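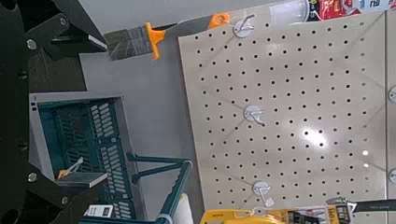
Figure 1. Perforated panel with hooks fitted, brush with orange handle, and basket alongside.

Nesumero Display Study
Project report, second-year Retail Fixtures and Storage
Author: Group Do

1. Background

The Nesumero unit is a small tabletop display stand for hand tools and decorating supplies. It is intended for the counter of an independent hardware store, where floor area is limited and stock is mixed. Our group was asked to assess whether the unit could present tools of very different shapes on one face and be restocked from a carry basket without rearranging the whole board.

The project ran through January in the fixtures lab. The stand was assembled from parts on loan from Clastach, and the layout was drawn up in Luvov, the planning sheet used for all display projects in the course. No colour matching or branding work was included in the scope.

2. Panel and hooks

The main face is a pegboard panel with a regular grid of small holes. Side panels are also perforated and butt against the main panel at a vertical seam. The hooks are white, each with a round base plate and a forward-projecting wire prong.

The base plate spreads the load over several holes, and hook position is therefore set by the plate and not only by the prong. In practice this limits how close two hooks can be mounted. Our first layout ignored the plate diameter and had to be redrawn.

We noted the following during fitting:

Hooks mounted beside the seam can still be used, but an item with a wide handle will cross onto the neighbouring panel.
A hook must be pushed fully home before loading. A partly seated hook rotates under the weight of a wrench.
Glare from the overhead lights falls on the panel. This made fine hole positions hard to read and we marked the layout with removable tape during assembly.

3. Items

Test stock was chosen for variety of form, not price. It included paint brushes, a paint roller, an adjustable wrench, a clamp, and a number of packaged goods. These fall into two classes.

Loose tools hang from whatever feature the maker has provided. A brush with a loop at the end of its handle hangs straight with the bristles down, which suits both the product and the customer. The roller is less convenient. The bent frame places the cover well to one side of the hanging point, so the roller occupies far more width than its handle suggests. It was given the lowest position on the board, with clear space to the side of the cover.

Carded and tubed goods were kept to the sides and upper corners. A printed card shows its label at any height, but it hides the board behind it, and in the centre it would have blocked access to the loose tools.

4. Restocking procedure

A plastic shopping basket with slotted sides was used to bring stock to the stand. The basket sits on the table directly in front of the unit. The sequence adopted was:

Place the basket with its handle clear of the lower row of hooks.
Hang heavy metal tools first, on the upper hooks.
Hang brushes and the clamp at the sides.
Hang the roller.
Leave small and carded items in the basket until the loose tools are settled.

The basket handle was the main source of difficulty. Left upright, it stands in front of the lower part of the board and must be reached around. Folding it down solves this but covers part of the contents. We left the choice open in the procedure.

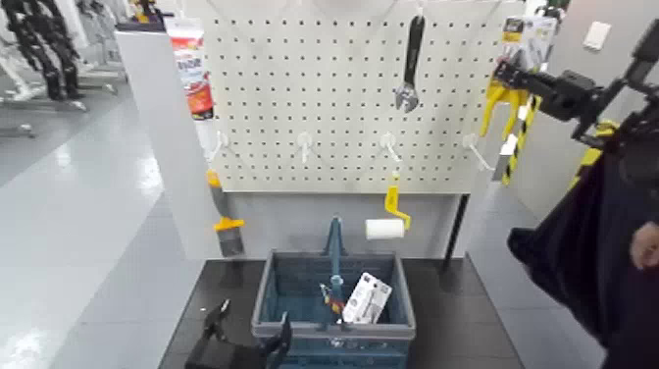
5. Results and discussion

A full restock of 8 items was timed at 60 seconds for a person familiar with the layout, and at nearly double that for a first attempt. Most of the added time went to finding the correct hook. Items were rarely dropped — the two drops recorded both involved brushes put on a hook by the edge of the loop.

The lower row of hooks was underused in every layout we tried. It is well placed for small goods, but it competes with the basket for the same space while stocking is under way. We recommend raising the row by 5 holes, or standing the basket to one side of the unit where the counter allows.

Side panels performed better than expected. A brush hung at the side stays visible from the front and leaves the main face for wider tools. The clamp hung at an angle whichever hook was used, and needs a second hook under the bar if a tidy line is wanted.

6. Further work

Labelling was not tested. A future group should fit price strips to the front panel below the pegboard and check whether they remain legible with a basket in place. Load limits for the hooks were also left out, as no suitable gauge was available in the lab.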